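Honeo Two-Finger Gripper for Staff Kitchens and Canteens

Honeo is a tabletop handling unit from Bondbridge for light kitchen work: lifting lids, moving pans, turning control knobs. It runs on the Clestis controller and is taught by hand, without code.

Opening: 90 mm
Cycle between checks: 20 hours
Taught positions stored: 249
Finger finish: matte black 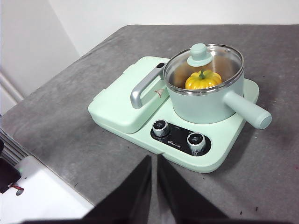
Honeo fingers at a mint-green multi-cooker, saucepan covered with its glass lid.

What changes for kitchen staff

The unit takes over repeated reaching across hot equipment. Seasoning, tasting and plating stay with the cook. At the Chambi canteen, which serves 167 meals per shift, the cook on duty sets the order of tasks each morning and can stop the arm from either end of the counter. Job grades were left as they were. One hour of each shift moved from the stove to prep.

"I had to relearn where I stand," says Mizanur Cassim, shift lead at Chambi. "The first week was slow."

Training takes almost 20 hours per person and covers teaching, cleaning and restart after a stop. Fingers come off with one hex key for washing.

Replacement fingers are sold in pairs. Wall mount ordered separately.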